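Open Day at the Danmont Works

The Danmont lighting works opens its doors one afternoon every December, which tells you how badly it wants visitors. I went for the lamps and stayed for the heating. The coach from the station holds 31 and we were far fewer, so everyone got a window.

The tour begins in the foundry, now a café, and moves on to the museum, a corridor. Danmont once sold 737 sorts of desk lamp. The corridor has 139 of them, mostly beige, with labels typed by somebody who loved the word "pioneering".
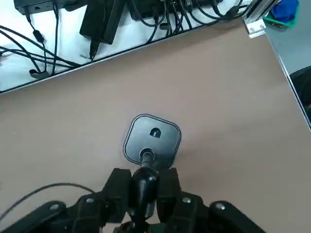
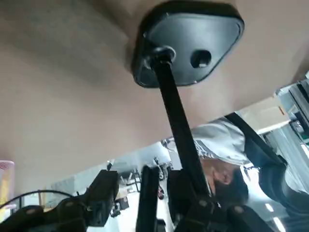 Black on tan.

Next came the paint shop, where we were asked to stand behind a yellow line and admire a smell. Our guide explained the takeover by Gauthier in great detail – dates, share prices, the new car park – and then had four minutes left for how a lamp is made.

The factory shop is larger than the factory. I bought a Lonance shade with a small dent, reduced twice, and queued behind a couple who wanted to return one. Tea is extra. The last coach goes at half past four, and the driver means it.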